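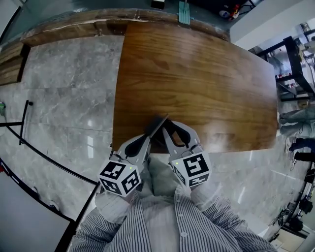
Gripper trials — where we're at

Quick one this month, busy in the Dronton room. We've been running the two hand-held grippers against each other, old pads vs the black fin-shaped ones. Fins are winning. Not by a mile, but on thin flat stuff it's clear enough — the old pads kept letting the edge slide out, the fins sort of fold round it.

Numbers so far: 900 picks planned, 588 done, 541 of them good. Remaining ones are mostly flat pieces over the wooden board, both hands working close together. That's the hard part. Bring the tips in too close and the marker cubes get in each other's way, tracking jumps, take is wasted. Keep the printed faces turned out. Check for the green light on both cubes before you start, please!! Lost most of a morning to one cube that was off.

Gloves on for every take, both hands. The light gray ones, not the Brendine pair, they're too thick to feel the handle.

Floor glare still a pain. Polished marble, what can you do. Tried lower exposure on the head camera, helps a bit, then the dark pieces go to mush. Matte sheet is on order from Wako, will try that befor touching the settings again.

Still open — jaw fingers are a touch long for the small parts. Flutbridge can print a shorter set but wants final drawings first. If you have opinons on length send them now, not after.

Next: same picks on the arm, same pads, same pieces. Results in the next issue if the controller behaves.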